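Zoneck is looking for participants: Sorting evenings for the Tirnevley repair shelf

We are a small neighborhood association in Tirnevley. People bring us things from their kitchens and sheds that they do not need anymore, and we give them to households which can use them. From July we need 3 persons who help with sorting, one evening each week, from 6 to 8.

You do not need experience. You should be patient, able to stand for two hours, and friendly with the neighbors who come to the door. A little English or German is enough. The work is not paid, but we give a bus ticket and a warm supper. 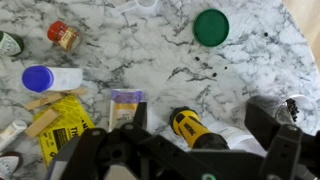
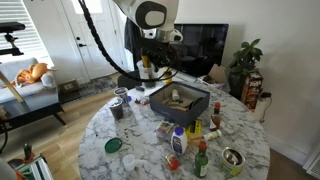

Most of the work is done at the table, in pairs. One person checks each item and the other writes the label. Small things are the slowest, for example a round lid whose jar is missing, or a plastic measuring scoop. We keep them for 21 days and then decide.

Antigoni Nikolaidis will show you everything on your first evening. To apply, please write a few lines to Bastian Sauerland, Zoneck office, room 728, and tell us which evenings are possible for you.

Posted Friday, July 1, 2022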